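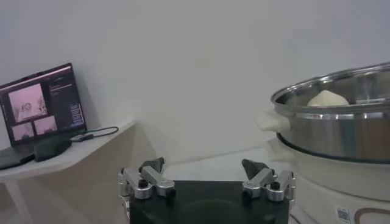 Plestiso 3: libro de condolencias en línea. Análisis

Categoría: servicios funerarios / software
Versión analizada: 3, plan Familia y plan Funeraria
Idioma de la interfaz: castellano, catalán, portugués y húngaro

Plestiso es un servicio web para publicar esquelas y recoger mensajes de condolencia. Se contrata de dos formas: directamente por la familia, con un pago único por página, o a través de una funeraria, con una cuota anual que cubre todas las páginas que esta abra. He usado las dos modalidades. La primera, para una esquela familiar; la segunda, con acceso de gestor en la cuenta de Trerkasa, un tanatorio comarcal que migró a Plestiso desde Ginico y necesitaba comprobar que el archivo anterior llegaba completo.

El análisis se centra en cuatro aspectos: alta de la página, moderación de mensajes, exportación y conservación a largo plazo. El diseño gráfico se comenta solo cuando afecta a la lectura.

Alta de la página

El formulario inicial pide nombre, fechas, localidad, texto de la esquela y datos del acto. Los campos obligatorios son únicamente el nombre y la localidad. La fecha de nacimiento puede omitirse o reducirse al año, algo que Ginico no permitía y que en Trerkasa obligaba a introducir fechas ficticias cuando la familia prefería no publicarla.

El texto de la esquela admite cursiva, saltos de línea y enlaces. No admite tablas ni versalitas. Las cruces y otros símbolos religiosos se eligen en un menú aparte y se colocan siempre encima del nombre, centrados. Hay opción sin símbolo, y es la que viene por defecto.

El horario del velatorio y el de la ceremonia son campos independientes, con dirección propia cada uno. Si se modifica cualquiera de ellos después de publicar, el sistema pregunta si debe avisar a quienes hayan pedido notificaciones. El aviso se envía por correo electrónico. En mis pruebas el mensaje mostraba la hora nueva pero no la antigua, de modo que el destinatario no sabe qué ha cambiado si no lo recordaba. Debería corregirse, porque un cambio de sala o de hora es la única información urgente que maneja una página de este tipo.

La fotografía principal tiene un límite de 10 MB. El recorte es manual y se hace sobre una proporción fija vertical. Las fotografías antiguas escaneadas en formato apaisado pierden bastante superficie, y no existe la posibilidad de dejar márgenes. La conversión a blanco y negro es opcional y reversible; el original se conserva.

Recepción de mensajes

Para dejar un mensaje no hace falta registrarse. Se pide un nombre, un correo que no se publica y el texto. La relación con la persona fallecida («compañero de trabajo», «vecina», «antiguo alumno») es un campo libre y opcional que aparece junto a la firma en letra más pequeña. En la práctica resulta el campo más útil de todo el formulario: cuando la familia repasa el libro meses después, muchas firmas con nombre de pila serían imposibles de identificar sin él.

El límite de longitud no se indica en ninguna parte. Los textos largos se pliegan en la portada con un enlace para desplegarlos. El plegado corta por número de caracteres y no respeta la palabra, así que la portada acaba mostrando una columna de frases partidas seguidas de puntos suspensivos. Es un defecto menor, pero visible en todas las páginas con movimiento.

Los mensajes pueden acompañarse de una vela, una flor o una fotografía. La vela y la flor son iconos estáticos y gratuitos. En Ginico ambos elementos eran de pago y caducaban, lo que producía páginas en las que los gestos desaparecían con el tiempo. Plestiso no cobra nada a quien escribe, ni ofrece coronas, ni inserta publicidad de floristerías. Para mí es el principal argumento a su favor.

Las fotografías aportadas por terceros pasan siempre por moderación, aunque los textos estén configurados para publicarse sin revisión. La distinción es correcta.

Moderación

Cada página admite hasta 5 moderadores. El titular los invita por correo y puede retirar el permiso en cualquier momento. Todos ven la misma cola de mensajes pendientes y todos pueden aprobar, rechazar u ocultar. Ocultar significa que el mensaje queda guardado y legible para los moderadores, pero fuera de la página pública; es la opción adecuada para textos que la familia no quiere mostrar y tampoco quiere perder.

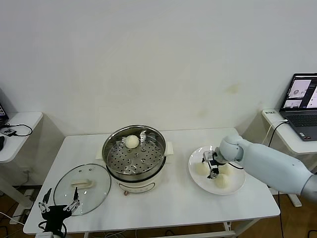

El registro de actividad indica qué moderador ha tomado cada decisión y a qué hora. No puede desactivarse. En familias con desacuerdos esto puede ser delicado, y convendría que el titular supiera antes de invitar a nadie que las decisiones quedan firmadas. La documentación lo menciona en una nota al final del apartado de privacidad.

El filtro automático retiene mensajes con enlaces, números de teléfono y una lista de términos ofensivos. La lista no es pública ni editable. Durante la prueba retuvo un pésame que citaba un apodo perfectamente respetuoso y dejó pasar otro que promocionaba, sin enlace, un servicio de lápidas. No lo considero un fallo grave mientras la revisión manual esté activa. Quien la desactive debe contar con que el filtro por sí solo no basta.

Falta una función de respuesta privada. Si la familia quiere agradecer un mensaje concreto, tiene que responder en público o copiar la dirección de correo y escribir desde fuera. La copia de la dirección exige abrir la ficha de cada firmante, una por una.

Exportación

Plestiso ofrece tres salidas: PDF, texto sin formato y un archivo comprimido con las fotografías a tamaño original. La exportación la solicita el titular y el enlace de descarga llega por correo.

El libro de mayor tamaño de la cuenta de Trerkasa contiene 1102 mensajes, todos procedentes de la importación desde Ginico. El PDF se generó sin errores, con los mensajes en orden cronológico y numeración de página. Los acentos, la eñe y los caracteres húngaros se conservaron. Los emojis no: cada uno se sustituye por un recuadro vacío. En el texto sin formato sí aparecen, por lo que el problema está en la tipografía elegida para el PDF y tiene arreglo.

La importación conservó autor, texto y fecha de cada mensaje. No conservó las velas y flores del servicio anterior, ni las respuestas anidadas, que pasaron a ser mensajes independientes. Algunos «gracias a ti» y «un abrazo también para vosotros» han quedado sueltos en medio del libro, sin nada a lo que responder. Trerkasa los ha dejado como están.

Existe también una opción de libro impreso. La encuadernación la hace Szűcs, con tapa dura en tela y papel ahuesado. Se elige color de tapa, texto del lomo y si se incluyen o no las fotografías. El ejemplar recibido tiene el lomo cosido y abre plano. El cuerpo de letra es adecuado para un lector de edad avanzada con gafas de lectura; los mensajes breves, en cambio, se imprimen muy juntos y cuesta distinguir dónde termina uno y empieza el siguiente, porque la firma comparte cuerpo y grosor con el texto. Una línea en blanco adicional lo resolvería.

Antes de encargar el libro conviene revisar el PDF de prueba página por página. Los mensajes ocultos no se imprimen, pero los pendientes de moderación tampoco, y el asistente de compra no advierte de que los haya. En diciembre, con la cola sin revisar, es fácil encargar un libro incompleto.

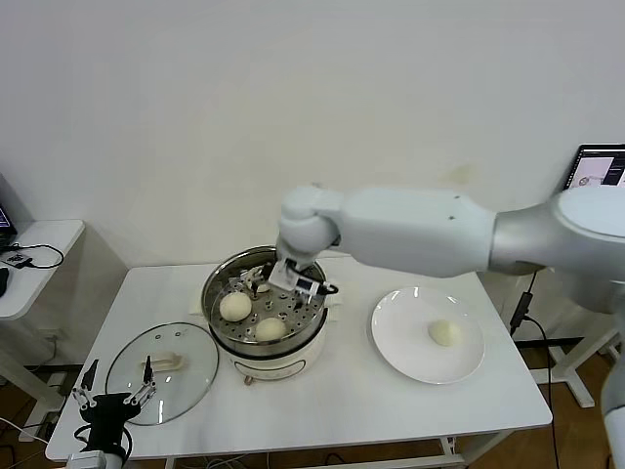 Conservación y privacidad

La página permanece publicada sin cuota adicional. Las condiciones del plan Familia hablan de conservación «mientras exista el servicio», fórmula que no compromete a nada. En caso de cierre, la empresa se obliga a avisar al titular por correo con antelación suficiente para descargar el archivo. El plazo no se concreta. Además, el aviso depende de una única dirección, la del titular, que en muchos casos será una persona mayor. Se puede designar un titular suplente desde los ajustes y recomiendo hacerlo el mismo día del alta.

La indexación en buscadores está activada por defecto. Se desactiva con una casilla, pero las páginas ya indexadas pueden tardar en desaparecer de los resultados. Las familias que quieran un libro restringido deberían marcar la casilla antes de publicar o usar la página con contraseña, que funciona bien y se comparte con un enlace corto.

Los firmantes pueden pedir la retirada de su propio mensaje desde el correo de confirmación. La retirada es inmediata y la familia recibe aviso, sin el texto. El mensaje retirado desaparece también de las exportaciones posteriores.

Accesibilidad y rendimiento

La página pública carga con rapidez en conexiones móviles lentas. El contraste del texto es correcto salvo en la línea de relación con el fallecido, un gris claro sobre blanco difícil de leer al sol. El formulario se puede completar con teclado. El lector de pantalla anuncia los iconos de vela y flor como «imagen», sin más.

El panel de gestión de la funeraria es más pesado. El listado de páginas no permite ordenar por localidad, solo por fecha de alta y por apellido. El buscador no ignora los acentos, así que buscar «Martin» no devuelve «Martín». En un archivo de esquelas esto genera duplicados.

Comparación con Ginico

Ginico tiene mejor buscador, respuestas anidadas y una aplicación móvil que Plestiso no ofrece. También cobra por los elementos decorativos, muestra anuncios en las páginas gratuitas y solo exporta a PDF. Para una funeraria que necesite gestionar muchas altas con poco personal, Ginico sigue siendo más cómodo en el trabajo diario. Para la familia que va a leer, guardar e imprimir los mensajes, Plestiso es preferible.

A favor

Sin coste ni publicidad para quien escribe.
Fechas opcionales en la esquela.
Mensajes ocultos diferenciados de los rechazados.
Exportación en texto sin formato y fotografías originales.
Encuadernación cosida.

En contra

Aviso de cambio de horario sin la hora anterior.
Sin respuesta privada a los firmantes.
Emojis perdidos en el PDF y en el libro.
Buscador sensible a los acentos.
Compromiso de conservación impreciso.

Valoración

Recomendable en el plan Familia, con titular suplente designado y la revisión manual activada. En el plan Funeraria, recomendable con reservas hasta que se corrija el buscador del panel. Quien proceda de Ginico debería conservar el PDF original aunque la importación termine sin errores, por las respuestas anidadas.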